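5月分の点検メモです。場所はいつもの調理準備室、対象は卓上アーム「Kermani」と、その周りの作業台と通路。チェック欄だけだと来月の自分が読んでも何のことか分からないので、今回もだらだらコメントを付けます。長いです、すみません!

記号は ○=よし、△=使えるけど直したい、×=直るまで使わない。

## 1. 電源を入れる前

- [○] 非常停止ボタンに手が届く
 - 座ったままでも、立っていても届きました。前回は手前に段ボールが積んであって、押すのに体をひねる必要があったんですよね。今月は片付いてます。えらい。
- [○] 非常停止ボタンの復帰
 - 押し込み、ひねり、戻り、問題なし。10回やりました。
- [△] 電源ケーブルの取り回し
 - 台の脚のところでまた浮いてきてます。養生テープの端がめくれて、ほこりがびっしり。貼り直したけど、そもそもテープでやる場所じゃない気がする。ケーブルカバーを頼んでください。
- [○] 台の固定
 - 両手で揺すってもガタなし。
- [△] 床の滑り
 - 流しに近い側がやっぱり少し濡れてます。マットを敷くとキャスター台車が引っかかるし、敷かないと人が滑るし、毎月ここで悩む。とりあえず今月も「見つけた人が拭く」で。

## 2. アーム本体と指先

- [○] 関節の異音
 - 空運転で一通り動かして、変な音なし。朝いちばんだけ肘のあたりが「くっ」と鳴るのは前からです。メーカーの人には伝えてあります。
- [○] 手首まわりのネジの緩み
 - 合いマークのずれなし。
- [△] 指先の清掃
 - 拭いたら布が茶色くなりました。何だこれ。たぶん前の日のきなこです。食品を扱う日は前後に拭く、という紙を貼ったはずなのに、紙のほうがなくなってました。
- [○] 把持力の上限設定
 - 「やわらかいもの」の設定になってました。これ、工具の片付けを試した日に上げて、そのまま忘れるのがいちばん怖いんです。潰れるのがパンならまだいいけど、自分の指だったら泣きます。
- [×] 指先の予備パーツ
 - 在庫ゼロ!Zasthamに注文済みと聞いていたのに、注文書が下書きのまま残っていました。犯人は私です。今日出しました。
- [○] 手首カメラのレンズ
 - 指紋が一つ。メガネ拭きで取れました。

## 3. 人との距離

- [○] 床の黄色い線
 - 見えます。角のところがかすれてきたので、次の大掃除のときに引き直したいです。
- [△] 運転中に線の内側へ入らない
 - 正直に書くと、私も一度入りました。皿がちょっと斜めになっていて、直したくなるんですよ。手伝いたくなるのが人情……なんですけど、動いているものに横から手を出すのは台所の包丁と同じで、やっちゃだめです。直すなら止めてから。線の手前に「まず停止」と大きく書いておきました。
- [○] 低速モードの確認
 - 表示も実際の速さも低速。見ていて眠くなるくらい遅い。
- [△] 声かけ
 - 「動かします」は言えてます。「止めました」が抜けがち。止まったと思って手を伸ばした人がいて、待機中なだけでした。待機と停止は別物!ここは次の打ち合わせで全員に話します。

## 4. 食品と備品

- [○] 割れ物を作業範囲に置かない
 - マグカップが端っこに一つ。どかしました。持ち主は名乗り出てください、底に名前がないです。
- [○] アルコールスプレーの置き場所
 - 電源まわりから離してあります。
- [△] かご類のささくれ
 - 手袋でなでて、引っかかりがないか確認。一つだけ底の裏が毛羽立っていたので下げました。食べ物を入れるなら大事なところです。
- [○] 洗剤と食材を同じ棚に置かない
 - 分かれてます。Graroris の大きいボトルだけ、ラベルが裏向きだったので直しました。

## 5. で、家事はもう任せられるの?

毎月ここを読みに来る人がいるらしいので、チェック欄にはない話も書いておきます。廊下でもよく聞かれるんです、「もう片付けとか全部やってくれるんでしょ?」って。

私の答えは「人がそばについていれば、いくつかは」です。先月と同じでごめんなさい。

たとえば、つかんで、運んで、置く。形が決まっていて、置き場所も決まっているなら、けっこう様になります。記録用紙の集計では、先月は108回のうちほとんどがやり直しなしでした。ただ、この数字を見て「じゃあ留守中に任せよう」とはならないでほしい。記録しているのは準備を整えた作業台の上の話で、机の上に郵便物と子どもの靴下と食べかけのみかんが混ざっている、うちの夕方みたいな状況は入っていません。

苦手なのは、やわらかい、透ける、くしゃっとする、の三拍子。ビニールやラップで包んだものは、人間でも端っこを探して爪でカリカリやりますよね。機械にとっては、どこまでが中身でどこからが包みなのか、まずそこが難しい。強く挟めば中身が変形するし、弱ければ包みだけつまんで中身が落ちる。お弁当の盛り付けや冷蔵庫の整理って、こういうものばかりなんです。

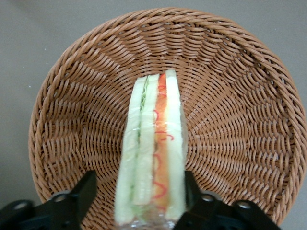
Teresa Szewczyk からは、包装ものは「持てるかどうか」と「離せるかどうか」を別の欄にしてほしい、とコメントが入りました。つかむところまで見て○を付けてしまうと、置いたときに倒れたり、包みが指に張り付いてきたりする分が記録に残らないから、とのこと。あと、洗濯物も同じ表に入れるべきだそうです。

ぐうの音も出ません。来月の用紙から欄を二つに分けます。洗濯物は……タオルだけでいいですか?靴下はまだ心の準備が。

三角のサンドイッチみたいな形は、向きの欄も欲しいですね。切り口をどちらに向けるか、とがったほうを上にするか。お客さんに出すならそこまでで一仕事なので。味見用の本物を使う日と、サンプルを使う日も分けて書いてください。潰れ方が違うものを同じ表に並べると、あとで読む人が困ります。

工作室のほうの雑用(ネジの仕分け、端材の回収)は Celulari の担当表に移しました。あっちは固くて形がそろっている分、まだ楽そうに見えるけど、端材は角が鋭いので、安全面ではむしろ気を使います。手袋の種類も別です。混ぜないでね。

## 6. 作業を終えるとき

- [○] アームを休止位置に戻す
- [○] 指先に物が残っていないことを目で見る
 - 画面だけで済ませない。横から、自分の目で。
- [△] 主電源を切る
 - 待機のまま帰った日があったようです。朝来たらランプが点いていました。
- [○] 食品くずの回収
 - 台の下にも落ちるので、しゃがんで見ること。膝が痛い人は言ってください、代わります。
- [○] かごと皿を洗い場へ
- [×] 記録用紙の記入
 - 5枚が「異常なし」だけ。何をやって異常がなかったのか分からないと、さっきの集計にも入れられないんです。作業名と、止めた回数だけでも書いて!

## 来月までに直すもの

- ケーブルカバーの手配
- 指先の予備(届いたら引き出しの2段目へ)
- 「前後に拭く」の紙を貼り直し、今度はラミネートで
- 「待機」と「停止」の表示を色分け
- 包装ものの欄を「持つ」「離す」に分ける
- 毛羽立ったかごの代わりを探す

×が残っているので、指先を交換する作業は予備が届くまでなし。普段の運転は低速のみ、一人では動かさない、で続けます。きなこの件に心当たりのある人は、布巾を洗っておいてください。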